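Notebook — Flokar hymnal, binding repairs
26th January
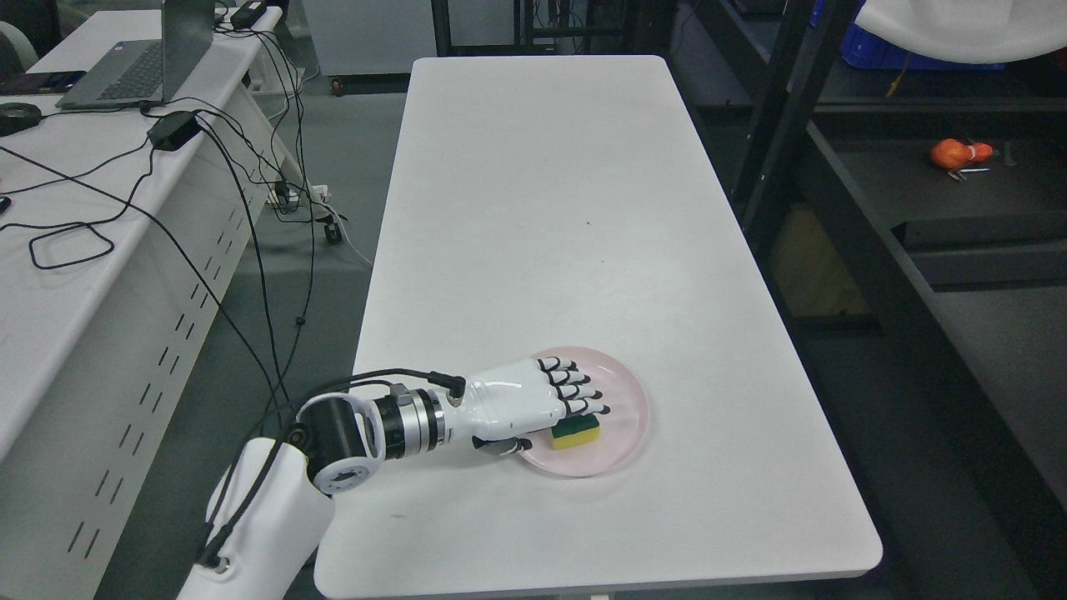 Picked up the first of the Flokar books again this morning. It is the large service book from the chapel at Brakden, 256 leaves, leather over boards, in daily use until the congregation moved to the new building. They want to be able to sing from it at the rededication in February, so this has to be a working repair. Anything that makes it look good and open badly is no use to them.

State of it as of today: front board detached, back board holding on two cords. Spine leather lifting along the whole length. The first gathering is loose and the last one has been reattached at some point with a strip of brown tape, which has gone hard and stained through to the third leaf. The text block is better than I expected from the outside. The sewing is sound from the second gathering to near the end.

Took the tape off over the morning. The carrier came away in two pieces with a warm spatula. The adhesive underneath is the slow part. I got the worst of it off with a crepe eraser and stopped when the paper surface began to lift. There is still a brown band down the inner margin and I am going to leave it. It doesn't touch the text.

Pascal Guillot came by from Evesov to go through the order of the hymns with me. Two gatherings look out of order by the printed folio numbers, and I had assumed a binder's mistake. He says no. The evening hymns were moved in front of the funeral hymns on purpose when the community at Evesov split from Brakden, and several of their books were rebound in that order so that people could follow without turning back and forth. He has seen the same thing in two others. There is a pencil note on the inside of the back board that supports this (it gives the new order by first lines, no date). So the gatherings stay where they are. I have put a note in the folder so that the next person doesn't "correct" it.

He also read the names on the front flyleaf. I had 22 of them copied out and had misread 5. The list is the singers who led from this book, one after another, each adding his own name when he took over. The ink changes about halfway down and so does the script. Pascal will type up a clean copy with the families he can identify. The old spelling is to be kept as written.

Wax. There is a lot of it, mainly on the pages for the night vigil. Lifted what would come cold with a bone folder. Some of the drops have gone through and left the paper translucent. We talked about whether to go further with solvent. Pascal's view, and he asked the elders about this before he came, is that the wax belongs to the use of the book and they would be sorry to see all of it go. Agreed to clear only what sticks leaves together or covers words. Bigger drops in the margins stay.

Worth remembering for the others in this set: ask about wax, names and page order before any treatment, and get the answer into the file. I did surface cleaning on the outer leaves last week before I had spoken to anyone, and I could easily have dulled that pencil note.

Paste: wheat starch, mixed a little thick. It was fine for the guards but too stiff for the hinge on the front board, so I let down half of it and strained it again. Tissue for the guards is the medium weight. The thin one tore at the fold when I tried it on a scrap. First gathering guarded and pressing between boards tonight.

The clasps are another question. One is original, the other is a later replacement with a different catch, and its strap is a good bit too short. The book doesn't close under it without being squeezed. I'd like to make a new strap and keep the old one in an envelope with the book. Need a yes from Brakden first. Pascal will ask.

Also asked him about the box. They had been planning to keep the book on the reading desk, uncovered, between services. He thinks they would use a box if it opened flat and could stay on the desk. Drop-spine, then, and plain cloth, dark. No lettering on the outside — he was firm on that, they don't label the service books.

Bang sent the leather samples. The darker of the two calf pieces is close to the old spine but pares badly at the edge. Will try the goat.

Still to do:
resew first and last gatherings
reback, keeping the old spine piece if it comes off whole
front board hinge
clasp strap, waiting on Brakden
photograph flyleaf names and pencil note before the boards go back on
measure for box after pressing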